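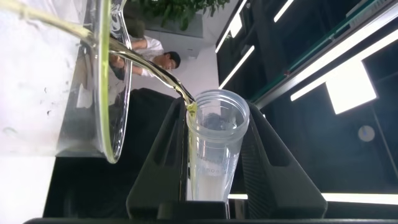
Prullero Neighborhood Public Safety Advisory Board
Minutes of the regular meeting, Feb 7, 2023
Flekness Branch Library, lower meeting room

The chair called the meeting to order a few minutes late, as people were still coming in out of the rain and hanging up coats, and thanked everyone for making the trip across town. Seven of the nine board members were present, which made a quorum. The police department's community liaison, the records supervisor and a representative of the city attorney's office also attended. There was a good turnout from the public, and extra chairs were brought in from the reading room.

Minutes of the January meeting

Approved with one correction. The Soriano Street tenants' group was listed as having spoken against the new complaint form, when they had spoken in favor of it and only asked for larger print. The secretary apologized to the group's members, who were very gracious about it.

Body camera footage requests

The records supervisor gave her yearly report. The department received 1,649 requests for footage during the past year, of which 266 were still open on the last day of December. Most of the open ones involve recordings from more than one officer, where every face of a bystander or a child has to be blurred before release. The policy says a requester should hear back within 30 days. The supervisor said the first letter nearly always goes out in that time, but that the footage itself can take a good deal longer, and she understood why families find the letter a poor substitute.

A long and mostly friendly discussion followed. One board member asked whether families of people hurt in an encounter with police go to the front of the line. They do not at present, unless a lawyer asks. Several members found this troubling, and the city attorney's representative agreed that the rule was never meant to work that way, though she wished to look at the wording again before saying more.

A resident from the Giltov Apartments told the board that she had waited almost 60 days to see a recording of her son's traffic stop, and that when it came she was glad to have it and grateful to the clerk who sat with her while she watched. She asked that somebody be offered that same kindness every time. The chair thanked her for coming and the room applauded.

Motion: that the board recommend to the city council a separate, faster track for requests made by an injured person or by the immediate family of a person injured or killed. Seconded. Passed, six in favor, none against, one abstaining. The abstaining member supports the idea and would have liked to see the attorney's wording first.

Welfare checks

The liaison handed out the draft policy on non-emergency welfare checks and read the changed parts aloud. Officers would announce themselves at the door, park where they can be seen, and call the resident by phone first if the dispatcher has a number. Members liked the plain language. There was a question about what happens when the caller doesn't know who lives at the address, and the liaison will bring an answer from dispatch.

Two speakers from the public asked that a mental health worker go along on these calls in the evening hours as well as during the day. The liaison said the evening position has been posted twice and is still not filled — the pay is the trouble, in her view. The board asked her to find out what the neighboring counties offer. The draft was held over to the next meeting, without objection.

Complaint form

The larger-print version is ready, and copies were passed around. Spanish and Vietnamese versions are with the translator. A member suggested leaving a stack at the Flekness library desk and at the laundromat on Soriano Street, where people have time to read. Agreed.

Public comment

Four residents spoke. Topics were the broken streetlight by the Prullero bus shelter (passed along to public works), speeding near the middle school, the slow non-emergency phone line, and a word of thanks to the two patrol officers who helped search for a missing grandfather last month. He was found safe, and his family sent their regards.

Other business

The board still needs one member for the training review group, which meets twice before summer. Anyone willing should speak to the secretary. The chair reminded members to turn in their ride-along forms.

The meeting was adjourned at 8:50 p.m. Next meeting in the same room, with the welfare check draft first on the agenda.

Respectfully submitted by the board secretary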